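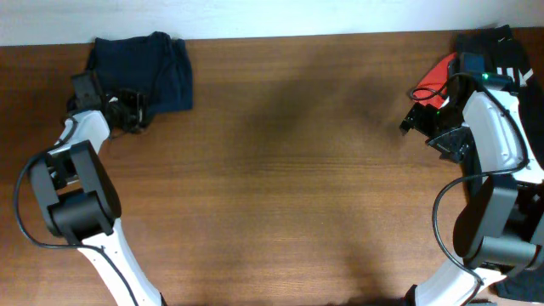 Ticket: Email bouncing on one domain after renewal
Opened by: Yasaman Rezaei
Product: Plonport hosting, shared plan
Status: Waiting on customer

Hi there! So I renewed my domain through you guys on Wednesday and the website is fine, loads great, no complaints. But my email has been dead ever since. I can send just fine (my sister got my test message right away) but anything coming in bounces back to the sender with "recipient domain not found." I've got customers trying to reach me about orders, so I'm getting a little nervous over here.

Stuff I already tried:
Logged out and back in to webmail
Deleted the account off my phone and added it again
Turned off the spam filter
Waited 24 hours like the help page said

Same bounce every time. The domain was registered with Lemelgate back in October and I moved it over to you after that, in case that matters.

Reply from Negin Nazari, Plonport support

Hi Yasaman, thanks for all the detail, that saves me a bunch of questions! I looked at your DNS and the website record is there but your MX records are gone. Those are what tell other mail servers where to deliver. Could you check which nameservers show up under Domains > Advanced? I want to see if it's still pointing at the old company.

Yasaman Rezaei

OK found it. There are two lines and they both say Lemelgate! I could have sworn I changed those. Do I just type yours in? And will I lose my old messages? I have a folder with 50 quotes in it that I really can't lose.

Negin Nazari

Your saved mail lives on our server and changing nameservers won't touch it. Please don't delete the mailbox itself, though. Swap both lines for the ones in your welcome email and hit Save. I've added the MX records on our side already, so they'll be ready when the change goes through. It can take up to 12 hours, sometimes longer for certain providers.

Yasaman Rezaei
January 26, 2018

Update! Changed them last night, and this morning I had 5 new messages waiting, yay. My folder is all there too. The only thing left is one customer who writes from a Peltevberg address and still gets the bounce. Should I have her try again tonight, or is that something on her end?

Negin Nazari

Great news on the rest! Her provider is probably still holding the old lookup. Have her try again tomorrow, and if it bounces, paste the whole bounce message in here, including the gibberish at the bottom. I'll leave the ticket open.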